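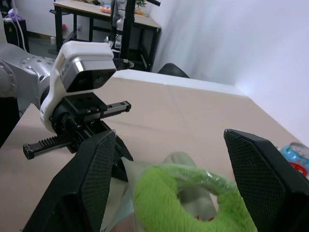
Reading Buddies Is Back, and It's Bigger

15 Oct 2018

If you walked past the library at Dmytriv Elementary last week and heard a second grader explaining the plot of a shark book at full volume, you heard Reading Buddies getting started again!

For anyone new to the school, the idea is simple. Each fifth grader is matched with a second grader, and the two of them read together for half an hour once a week. Last year we ran it with one class from each grade. This fall all the second grade rooms are in, which gives us 50 pairs, and the library is wonderfully noisy.

Rukhsana Siddiqui, our reading specialist, spent a good part of August working on the matches. She asked the second grade teachers for a few lines on every child - favorite animals, shy or chatty, what kind of book makes them wiggle - and then did the same for the older kids. A couple of pairs have already been switched, and she expects to switch a few more before Thanksgiving. "The big kids slow down and sound things out in front of somebody, and they don't mind doing it," she told me. "I have fifth graders asking to practice at home so they can do the voices."

I sat in on a session and loved it. One boy had read ahead so he could warn his buddy about a sad part. Two girls got stuck on the word "rough," argued about it for a while, and then went looking for other words that behave the same way. They came back with "enough" and "tough" and were very pleased with themselves.

A few things to know at home. Second graders will bring a buddy book back and forth in a zip pouch, and it needs to be in the backpack on reading day. If your child is out sick, the buddy will join another pair, so please don't worry about that. Fifth graders keep a short log, 4 sentences or so per week, and they may ask you how to spell "hilarious."

We could also use more books! Early chapter books go fastest, along with anything about bugs, space, or gross facts. Gently used copies are great - drop them in the bin outside Room 102. Books in Spanish, Urdu, or Ukrainian are very welcome too, and several pairs have asked for them.

Families are invited to sit in on any session. Just sign in at the front office first and come ready to listen.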